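Home Ask Topics Family & Milestones Log in

How do I write up my grandparents' diamond wedding for the local paper?

harbourlass

My grandparents have their diamond wedding in February and I'm so excited about it! The Kundia paper still runs a page of anniversaries and I'd love to surprise them with a proper write-up, the kind Gran cuts out and keeps in the sideboard. They met at a dance in Indby when the ferry was delayed and neither of them was meant to be there, which I think is the best story in the world (I'm biased).

The paper says up to 500 words. My draft is already over 1,000 and I haven't got them married yet. What goes in and what can I leave out? Do I need to list every grandchild? And should it sound like a news story or like me? 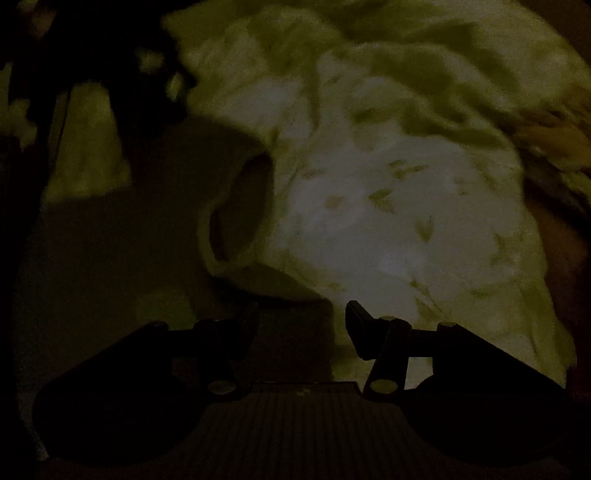
pollyanderson_knits

Oh, this is lovely, do it! I wrote one for my parents and it's still on the fridge. Start with the dance. Everyone opens with "So-and-so are celebrating" and your eye slides right past it, but a delayed ferry and two people who shouldn't have been there – I'd read on from that straight away.

After that I'd give the wedding itself a short paragraph, with the church or register office and where they first lived. Then work, children, and what they're like now. Write it as "they" all the way through, and let yourself in by quoting them. Ring your gran and ask about the dance as if you were just curious, and write down exactly how she says it! Mine told me Dad had "dreadful shoes" and that went in word for word.

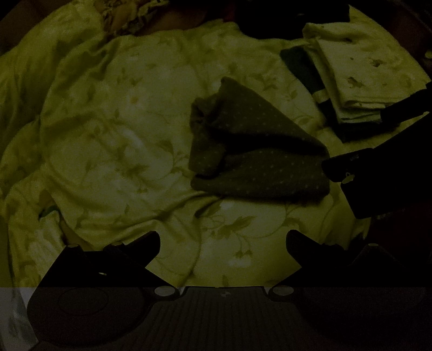
Folded cloth on a floral cover.

Grandchildren: I gave the number and left the names out. A cousin sulked for two weeks and then forgot.

tidewatcher

Ring the paper first. Ours wanted it 3 weeks ahead and we nearly missed it. They will cut from the bottom so don't put the party details last.

quillandkettle

Agree with starting at the dance. Can I add something about checking? Family stories drift a bit over the years, and it's such fun chasing them up. My great-aunt swore she was married from the Biwott Hotel and the certificate had an address on the other side of town. We got a whole afternoon of stories out of that. Ask to see the certificate, or get another relative to have a look if it would give the game away.
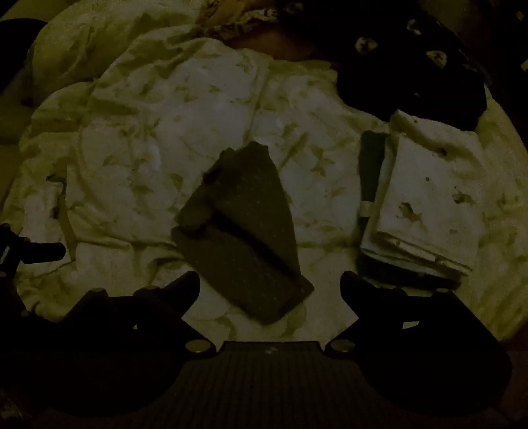
The same goes for spellings and for what places were called then. If your grandad worked at Zinano, for instance, find out if it had a different name in those days, as older readers will spot it and write in. And keep your long version! Cut a copy for the paper and print the full one for the family. I did mine as a little booklet with wide margins, and people wrote their own memories down the sides all through the party.

Comments

harbourlass: Thank you all!! Rang Gran last night. She says the band was terrible and he asked her to dance anyway. That's my first line.

mossy_step: Please post it when it's printed, I want to read about the ferry.

tidewatcher: Check whether they want the photo as a separate file. Ours did.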